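Workshop Tips: Teaching and Running a Two-Gripper Tidying Setup at Home

If you've got as far as having the software installed and the grippers talking to each other, well done, because that first evening is a slog for everyone. These tips are for what comes next, when you want the thing to pick up a cloth and put it where cloths live. I run Wetico for recording and planning, with the Pledberg viewer beside it, and most of what follows should carry over to whatever you use.

Start the recorder before you lay the table
It sounds backwards, I know! But the first few seconds let the tracking settle, and if you start it with your hands already in among the bottles you'll get a wobble at the front of every clip. Let it run for 10 seconds, then begin. You can trim the start later with the crop tool, and the planner won't miss it.

Name your clips the same evening
I used to leave mine until Sunday, by which time "cloth again" and "cloth again better" meant nothing to me at all. Put the object first, then the job, then a letter: cloth-lift-a, cloth-lift-b. The viewer sorts by name, so all your cloths end up together and you can flick through them over a cup of tea.

Patterned tablecloths and the tracker
A busy cloth is lovely for tracking, as the software has plenty of little corners to hold on to. It's less lovely for the part that has to decide where an object stops and the table begins. If your outlines come out ragged, go into the perception settings and raise the smoothing by one notch at a time, checking against the same clip each time you change it. Going straight to the top of the scale will round off the edges of anything thin, and then your grasp points drift inwards.

See-through packets
Clear film is a nuisance and I won't pretend otherwise. The depth map tends to go straight through it and give you whatever is inside or behind. What works for me is to draw the outline by hand on one good still and let the software carry it forward, stopping to nudge it whenever it slides off. Tveit has a handy "hold outline" tick box for this (it's under Masks, not under Objects, where I spent a whole morning looking for it).

Opening width before closing speed
When a grasp goes wrong, the temptation is to slow everything down. Have a look at the opening width first. Soft, folded things spread out more than you expect, and a plan that brings the fingers in too narrow will shove the stack along the table before it ever gets hold of it. I keep the approach wide and set the closing to happen in 2 stages, one to meet the cloth and one to grip it.

Folded cloths and tissues
Layers need a bit more care than a solid object. The planner likes to put its grasp in the very middle of the outline, but on a stack that has fanned out, the middle of the outline and the middle of the fold can be quite different places. Turn on the axis line in the viewer and see whether it runs along the creases. If the stack lies at a slant, turn the wrist to suit before you lower, and bring the pads down on either side of the long edges.
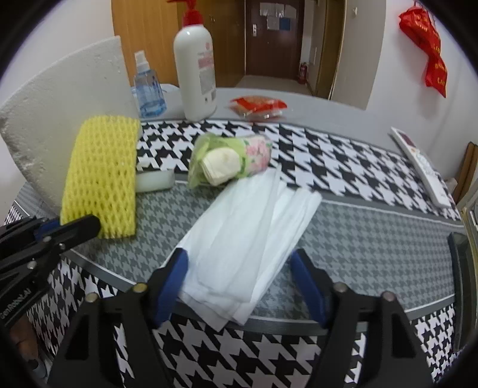

Two hands in one recording
Give each gripper its own colour in the timeline and keep to it for good. Mine are green for left and orange for right, and I'd be lost without them. If one hand is only waiting, label that stretch "wait" and don't leave it blank. A blank gets treated as missing data when you train, and the model fills it with all sorts of odd little fidgets.

Leave the clutter in some of your clips
A clear table gives you tidy results on a clear table and nowhere else. I record 7 clips with the usual household bits left about and then 2 with just the cloth, and mix them in the same batch. Move the bottles between takes, even if only by a hand's width.

Checking a plan before you run it
Play it through in the viewer at quarter speed, from the side as well as from the top. Tall things are the ones to watch, because from above a pump bottle looks no bigger than its lid. If the path passes too near, add a keep-out box with 30 millimetres to spare all round and plan again.

Backing up
Copy your settings file as well as your clips. The Esiston plug-in writes its own, tucked away in a separate folder, and it's the one I always forget.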